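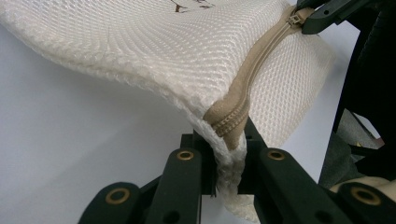 How to get a laundry crew comfortable with the hand grippers

I run the bagging end of the floor at Wanitz, a commercial laundry in Plostport, and since August part of my crew's day has gone into teaching a machine to handle zippered mesh bags. We do it with a pair of hand-held grippers, one in each hand, with a camera on each. You do the job with the grippers, the camera records it, and the recordings go off to be learned from. Simple to say! It took us weeks to get a decent routine going, so if your place is about to start the same thing, have a read before you hand the grippers out.

Talk about jobs first

Do this before anyone touches the gear. I didn't, and I regret it. The grippers turned up from Du Plessis in the morning and I had people squeezing them by lunch, and all anyone wanted to know was whether they were training their own replacement. Fair question. Get a proper answer from your manager, in writing if you can. Ours was that no hours would be cut before the next roster review, and that recording counts as skilled work and gets the higher rate. Not everyone loved that answer (I had a few doubts myself), but people could decide whether they wanted in.

Make it opt-in, too. Five of mine said yes, two said no thanks, and the two are still on the folding line doing exactly what they did before.

Set up the table

Use a plain table with nothing on it you don't need. Ours is white, and white mesh on a white table is a pain for your eyes, so sort out the lighting before you blame the operator. Put the table at elbow height for whoever's on. The grippers hold your wrists a bit higher than you'd work bare-handed, and if the table's too tall your shoulders will let you know by smoko.

Hold the bag, then go for the slider

Bare-handed, you zip a bag without thinking. With grippers you have to break it up:

1. Lay the bag down with the zipper facing up and the slider on your stronger side.
2. Pinch the mesh with your other gripper, a good gathered bunch of it. A thin pinch slips straight out.
3. Bring the second gripper in to the slider from the side. Coming down from above, you just push it into the mesh.
4. Close on the slider and the tape together if you can't get the slider alone, then ease off and try again.
5. Pull slowly along the line of the teeth.

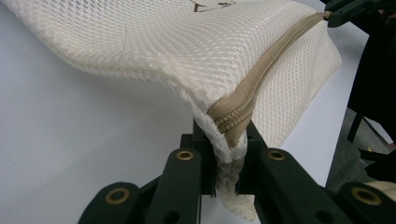
Step two is where most of my lot got stuck. The mesh is soft and it wants to fold over on itself, so the zipper ends up running round a bend and the slider won't travel nicely. If that happens, let go, flatten the bag and start over. Don't yank. Lindiwe Coetzee, who has been bagging here longer than I have, worked out that you can lift the pinched hand a touch and let the weight of the bag straighten the tape for you - I've been teaching it her way ever since.

Leave the mistakes in

Everybody wants to delete the fumbles. We log each go in Arnent, and it has three buttons: good, retry and stop. Use retry for a fumble you recovered from, and keep the recording. Stop is for when you've dropped the whole thing on the floor or someone's walked up to ask you where the trolleys are.

Keep the sessions short

Our target was 2000 recordings and we were told to get through them quickly. After the first 621 I put my foot down about breaks. Twenty minutes on, then swap to ordinary bagging for at least forty. Thumbs get sore, and a sore operator starts cutting corners, which then gets recorded as well. Write the swaps on the roster so people don't have to ask.

What has changed on the floor

Bags still get zipped by hand here, all of them. What's different is that somebody is always off the line recording, so I've had to move the delicates run to the afternoon and borrow a person from sorting. Plan for that, because your output target probably won't come down on its own. I had to ask for ours to be adjusted, twice.

The other change is the arguments about technique, which I quite enjoy! People who've worked side by side for years are suddenly comparing how they hold a bag. Jot down whatever they come up with and stick it on the wall by the table, and go back over it when a new person joins the recording roster.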